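Arm on the play kitchen – the gripper keeps nudging the green block
Workshop builds > Arms and grippers

tinpot_tess
Posted 2019-07-30
Evening all. I've been building a small arm at our shared workshop (we call the project Pletama, long story) and the practice ground is a toy kitchen, which is a lovely size for it. The job is simple enough on paper – pick up a block, put it down where I asked. Over 34 tries it has managed 16, and most of the misses end with the other block being shoved along. I'm running Oda for the planning. Would you change the fingers or the software first?

mugwort
Lovely project, Tess! I'd leave the fingers well alone and raise your approach height. Mine came in far too low for months and I blamed the poor gripper for all of it.

belt_and_braces
I don't agree, I'm afraid. Height helps a bit, but if the fingers are wide they'll catch the neighbour whatever you do. I printed 4 sets before I was happy, and the narrow ones won easily.

mugwort
Well, narrow fingers twist on anything heavier than a block, so it rather depends what she wants to lift next!

old_solder
Could we see how close together things are, Tess? And is that shiny hob giving your camera trouble? Glare was my downfall with the Sellex board.

tinpot_tess
Of course, sorry, I should have put these up at the start. 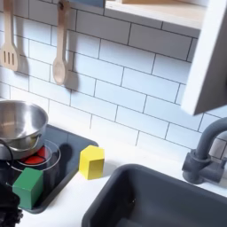
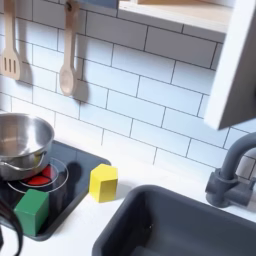
The last one has the yellow piece in the grip, with the green one just below:

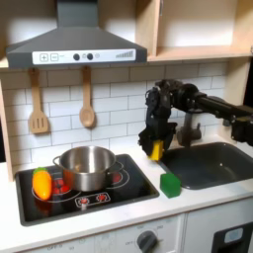 Reading time for this thread: 2 minutes

belt_and_braces
Look at the size of those fingers next to the green block – I'm sticking to my guns, sorry mugwort.

mugwort
And I'd still try the height first, as it costs nothing. We can both be cross with each other afterwards.

tinpot_tess
Height tonight then, and narrow fingers if that's no good. I'll come back with the numbers either way, and thank you both.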